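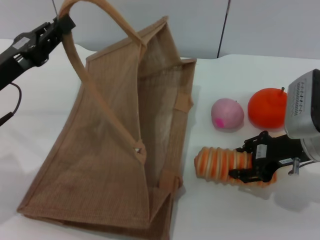 Chapter 3
Bags and What Goes in Them

A jute tote has one job and no wish to do it. Set down empty, it lies on its side and sulks. Lift a handle and the mouth opens, grudgingly, just wide enough for whatever you meant to pack.

In this chapter you will pack one bag 3 ways, then write down which way you would admit to using at home. Most people drop things in from above and call it a method.
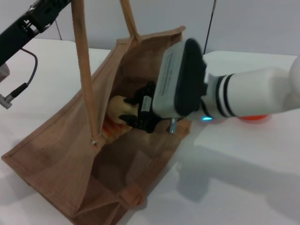 Muchen Qiu holds that the heavy things go in first and the soft things last, and that anyone who packs the other way has never carried peaches home in June. Keep the rule in mind for Exercise 3.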